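4. Soft cases and what is kept next to them

4.1 Objects

The household part of the Rultitz survey dealt with drawers and shelves. In this section we turn to soft containers: zippered cases, rolls, sleeves and tubes that are carried from one place to another and opened on whatever surface is free. They are harder to describe than boxes. A box has one inside, and its shape does not depend on what is in it. A zippered case has a shape when closed, another when spread flat, and several in between, and people use all of them.

We looked at 12 soft containers in all. Most were dark, either black or gray, and most had come with the tools or instruments they were first made to hold. For each one we wrote down the type of closure, the number and kind of inner holders, the lining, and the outer surface. We then asked the owners what was kept in it at present and what had been kept in it before. The form we used was the one drawn up for the Prilodov inventory, with the lines for wooden joints and hinges taken out and a line for stitching added.

Inner holders were sorted by how closely they fit their contents. Elastic bands and fabric loops are close-fitting: they are sewn for a certain width, and a tool that is too thick will not go in. Flat pockets are loose-fitting and take almost anything thin. Straps fall between the two. Many cases have all of these, often with loops near one edge and a large pocket on the other side of the fold.

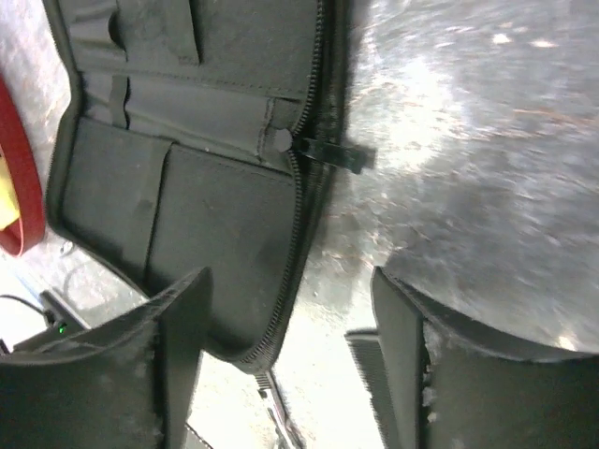 Figure 7. Zippered case, opened flat. Dark gray lining, with empty loops and elastic bands on one panel and a large flat pocket on the other.

The case in Figure 7 was entered under "mixed holders." The zipper is a single long curve, which lets the two halves lie level when the case is open. Its pull tab is flat and rectangular. A small round snap or rivet is set into a stitched seam close by; we entered it as a fastener without deciding between the two. The lining is a matte fabric with a slightly felt-like look, and light lint shows on it. Lint was recorded for nearly every case with a dark lining and for none with a pale one, where it may simply be harder to see. We did not brush out any of the cases before they were recorded.

Empty loops are common. Owners told us that the original tools had been lost, lent out or moved to a drawer, and that the replacements did not fit. In such cases the flat pocket takes over and the loops go unused. The case is then working as an envelope, and the owner reaches in by feel. Several owners had thought of cutting the loops out. Only one had done it, and the seam had opened along with them.

4.2 Outer surfaces

Grained coverings are found on many small carried objects, among them instrument cases, tubes and grips. We use "grained" for any surface with a raised network of small creases, whatever it is made of. Owners often said "leather" for these, and we did not correct them, but the form has a separate line for material and it was left blank where we could not be sure.

Grain matters for storage in two ways. It gives the hand something to hold on a rounded object, and it hides light scratches. It also catches dust in the creases, which is easily seen on black. On a cylinder, wear tends to be reported along the line where the object rests on the shelf, since most owners put it back the same way each time. Objects that narrow toward one end were usually picked up by the narrow part.

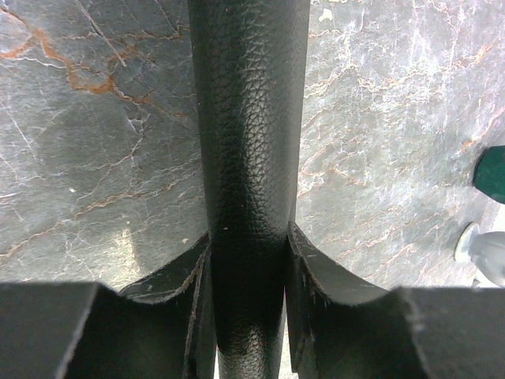

One reply to the mailed questionnaire said that grain was the only thing the writer looked for in a case, because a smooth one slid off the car seat at every turn, and that the number of pockets made no difference at all. Other replies went the opposite way and asked for more pockets and a plainer outside. Out of 100 questionnaires sent we can report on the written remarks only, as the ranking question was printed with two of its options the same and had to be dropped. The Zomodance catalog, which several people mentioned, lists its cases by closed size and gives no measurements for the inner loops.

4.3 Placement on a shared surface

A case opened flat takes up at least twice the area it needs when closed. On a table that also holds other things, something has to give way. We were interested in which objects people moved and which they worked around.

Trays were treated differently from loose objects. A tray with a raised rim was pushed aside as a unit, with everything still on it, and was rarely emptied first. Cups were the exception. Owners would lift a cup off, move the tray, and put the cup back, even when the cup had nothing in it. Mats stayed where they were on the tray.
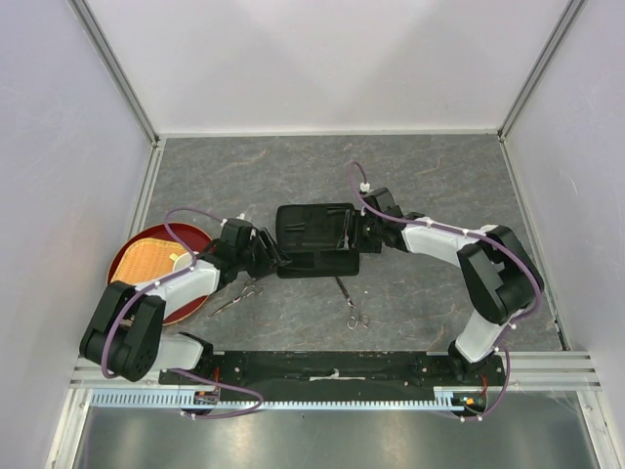
Section last changed in December (version 2).

The layout with a round tray to one side and a dark case nearer the middle is typical of what we recorded. The red lacquer tray has a square woven bamboo mat on it and a small white object, possibly a cup, beside the mat. We count an arrangement of this kind as "side by side," meaning that each thing keeps its own ground and neither rests on the other. The other classes are "stacked," where the case lies on the tray or the tray on the case, and "nested," where the closed case is stored on the tray inside the rim.

Nesting depends on the shape of the case more than its size. A long case will not sit inside a round rim unless it is much shorter than the tray is wide, and owners of long cases did not try it. Durrani rolls, which close into a short bundle, were nested more than any other type. We leave the storage of the tools themselves to Section 5, where loops and pockets are compared by the time needed to put everything back.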